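Section 3: Loading the snack box

The Prerex snack box suits a living room with a low table. Allow a clear space beside it for sorting.

1. Stand the box open, within reach of the table. Put tall bags and sliced bread in upright, with the printed side showing where possible.
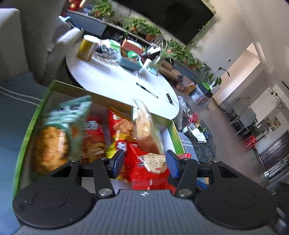

2. Lift out any bag that sits above the rim and place it again – do not press it down.

Caution: Crackers and crisps break under weight. Keep cans and jars on the table.

3. Leave wrapped cake near the back wall of the box, with small packs in front. 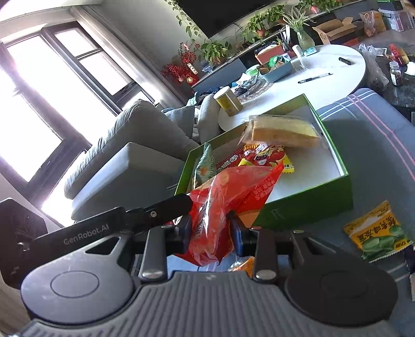
Fig. 39. Red snack bag held above the open box.

4. Set bean and pea packets to one side until the larger bags are in. They fit into narrow gaps.

Note: Put empty wrappers in the bin before closing the box.

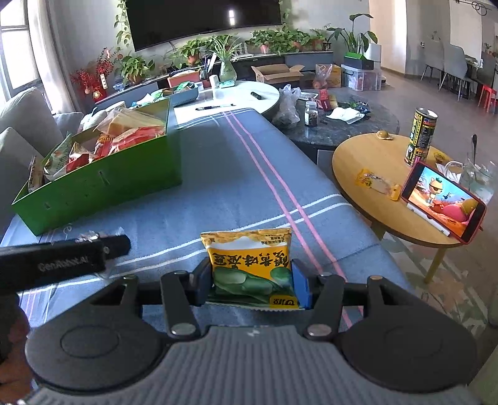
Can the box be kept next to a radiator?
Keep it in a cool, dry spot away from heaters and direct sun. Warmth softens the card and spoils chocolate.

Prerex Home Guide, revised June 16, 2025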